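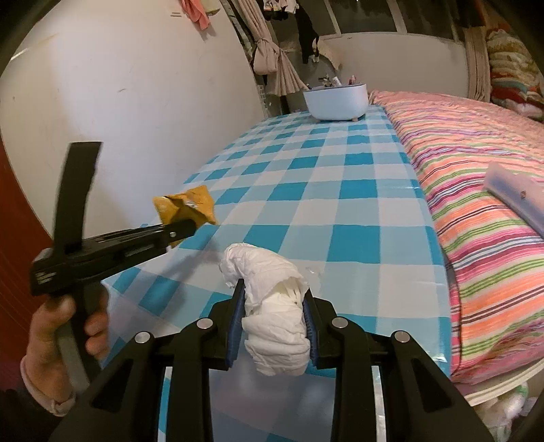 Majdi Hattar
May 4, 2023

A few people asked about the rosacea after my last post, so I'm putting it all in one thread. I'm a patient with no medical training. Check anything you want to act on with a doctor or pharmacist.

I was 36 when it started. My cheeks and nose would go red after lunch and stay that way until I got home. I put it down to the heating at work, then to sunburn, then to a new shaving cream.

I changed the shaving cream. No difference. I changed the laundry powder, the pillowcases and the soap in that order and none of it mattered either.

By the next winter I had bumps as well. They looked like acne, so I bought acne products. Benzoyl peroxide, a scrub with grit in it and an alcohol toner. My face felt like it had been sanded.

If your skin is red and it stings when you put plain moisturiser on it, put the scrub away until somebody has looked at it. I kept going for most of a year.

I got diagnosed at 41. The GP in Sellthorpe looked at my face, asked whether hot drinks set it off, asked about my eyes, and said rosacea. The appointment was for my knee.

The eye question surprised me. I'd had gritty, watery eyes for ages and was using drops from the supermarket. Rosacea can affect the eyelids too. If you have sore eyes along with the red face, mention both in the same appointment.

For anyone with darker skin, like my dad's side of the family: the redness can be hard to see. My aunt's went unnoticed a lot longer than mine. What she noticed was heat, stinging and bumps. Her skin looked a bit darker and dusky across the cheeks and that was all.

Triggers. Everybody's list is different. Mine are sun, wind, hot coffee, red wine, and going from a cold street into a heated shop. Chilli does nothing to me at all, which I'm glad about.

I kept a diary to work that out. Date, weather, what I ate, how red on a scale I made up. I used a free app called Yook for a while, then went back to a notebook because the app kept asking me for a selfie.

The diary was dull but useful. I'd been blaming tomatoes and had given them up. There was nothing in the notebook to support it, so I'm back on tomatoes.

Coffee I sorted out by letting it cool. For me it's the temperature. A mate with rosacea has it the other way and can't have iced coffee either.

Sunscreen is the thing my doctor pushed hardest. Every day, including overcast ones. I burned through a lot of brands that stung. The mineral ones with zinc sting me the least but leave a white cast, worse on me than on my pale colleagues. Tinted ones help with that.

I get asked for product names so here is one. My moisturiser is the plain Bostico in the tub. No fragrance, not fancy. It might do nothing for you. I pay for it myself.

Patch test new stuff. I put a bit on the side of my neck for a few nights before it goes anywhere near my cheeks.

Treatment. I started on a prescription cream for the bumps, at night. My doctor told me to give it a couple of months and I nearly quit after two weeks. It was slow. The bumps did settle by October. The background redness didn't shift much, and I'd been told it might not.

There are tablets as well, and I had one course when my eyes flared. I won't go into doses. Yours would depend on your other medicines and your history.

Don't use steroid cream on your face because someone in the family has a tube left over. I did that. It calmed down for a few days, and when I stopped it came back angrier than it had ever been. The pharmacist was quite firm with me.

Laser is the other thing people ask about. It's for the visible vessels and the redness. I had 2 sessions at the Semach clinic. It felt like a rubber band being flicked at my cheek, over and over. I was swollen for the first few days and kept out of the sun.

Total cost was $1127 and none of it came back from my health cover. The small vessels beside my nose have faded. My cheeks are still pink on a bad day. I may need a top-up at some point, and they said so before I paid – ask about that up front.

If you have brown skin, ask whoever is doing it how often they treat skin like yours and what settings they use. Some lasers carry a higher risk of leaving marks on darker skin. The first place I rang couldn't answer, so I rang another one.

The social side. People assume I drink. A client once made a joke about a long lunch and I had been on water. I've also had "are you embarrassed?" in meetings, and being asked that makes me go redder.

I used to avoid the camera on work calls. Now I just say it's a skin condition and move on to whatever the meeting is about. Most people say "oh, right" and that's the end of it.

It isn't contagious and it isn't from being dirty. Washing more made mine worse. I use lukewarm water and a mild cleanser, then pat dry with a towel.

Shaving, for the blokes: I switched to an electric shaver and do it every second day. A blade on a flare-up day is miserable. I trim the beard short in summer.

Things I tried that did nothing for me: apple cider vinegar, giving up dairy, a jade roller, green tea bags on the face. The tea bags were pleasant enough.

It's a long-term condition and I still get flares. The last one was after a windy afternoon at my daughter's athletics carnival with no hat. It took more than a week to go down.

Replies are open. I can't diagnose your photos so please don't send them. I'll put the questions I took to the laser clinic in a separate post tomorrow.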